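# An afternoon of robot stitching, and what I made of it

I'd put off the Lundgren open day twice before I finally went. They've had a surgical robotics lab on the edge of town since November, and every leaflet that comes through our door has the word "revolution" on it somewhere. I spent most of my working life servicing packaging lines. I've heard about a lot of revolutions, and quite a few of them were a new guard and a different colour of paint.

Still, Tuấn Âu from my old shift had a spare ticket, and there was free parking.

## Coffee and slides first

We got forty minutes of talk before anyone would let us near the thing. The system is called Evasley, the planning software that sits on top of it is Predia, and I stopped writing down names after that. The speaker told us the software had learned from 3,402 recorded stitches. I asked how many of those were bad ones. He said it was a good question and went on to the next slide.

The other figure on the screen was 168, the number of practice sessions they'd run on that particular arm. No word on how many had been stopped halfway. I don't say that to be awkward. On a packing line the stoppages were the only number I cared about, because anybody can quote you the good runs.

Then we were let through in small groups, with a big monitor over our heads and the demonstrator, Sem Visser, talking us through it. Close up it's a messier business than the leaflet lets on. There's thread on both sides of the jaws, a needle lying off to the left, and everything so wet and shiny that I had trouble telling thread from shadow. 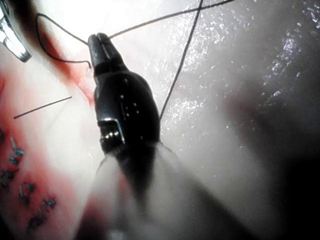 ## What it did, as far as I could tell

Sem was good, I'll give him that. He didn't oversell it. He said straight out that thread is the hard part – it bends, it sticks to itself, it never lies the same way twice – and that a needle, being stiff, is easy by comparison. That matched what I know from bagging machines. Give a machine a box and it's happy. Give it anything floppy and you'll be there all night.

What I couldn't get a clear answer on was who was doing what. Part of the session was run by a person at the console and part of it was meant to be the software, and the change from one to the other was a small light on a panel that half the group couldn't see. A woman next to me clapped at a bit that Sem then told us had been him. I'd have liked that light to be the size of a dinner plate.

It was slow, too. Tuấn, who sews his own sail covers, muttered that he'd have finished and put the kettle on. To be fair to the machine, he has never had to work through a pair of thin metal jaws, and I doubt he'd enjoy it.

The knots impressed me more than I'd planned for. There was a row of dark stitches along the top of the pad from earlier work, and a newer knot sitting at the left end of a short cut, throws wound tight, with a long tail hanging down from it. I've tied worse on a parcel. Whether it would hold under any sort of pull is another matter, and I didn't see anybody pull on it.
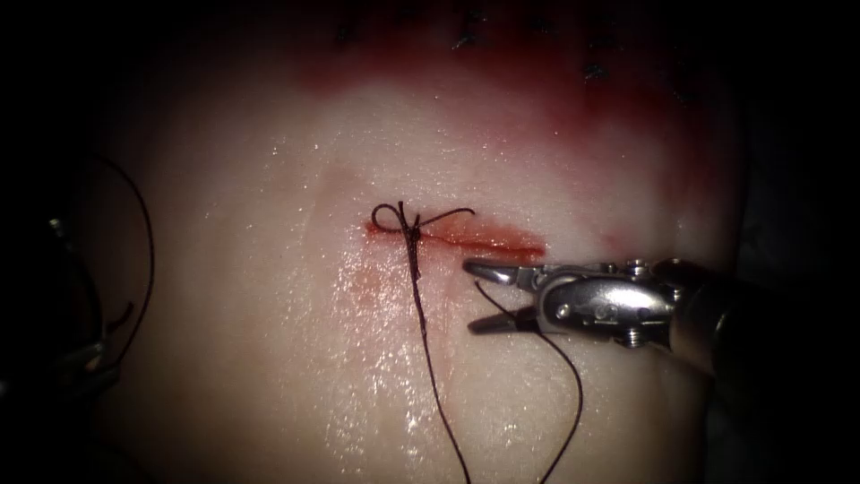
Would I let it stitch me up?

With a surgeon at the console and a hand on the stop button, I probably would. With the software on its own, I'd want to see the failures written down first.

## The bit by the door

On the way out there was a stand for Eledent, who are selling a training course to go with all this. The price is 3,000 a head and the young man couldn't tell me whether that included time on the real arm or only on a screen. He took my email address all the same. I've had two messages already.

Tuấn thinks I'm being hard on them. His view is that everything looks clumsy at this stage, and that I said the same about the palletiser we got in, which I did, and which then broke down for most of its first winter. I've asked Sem by email for the stoppage figures and whether visitors can watch a full session from start to finish. If he sends me anything I'll put it up here.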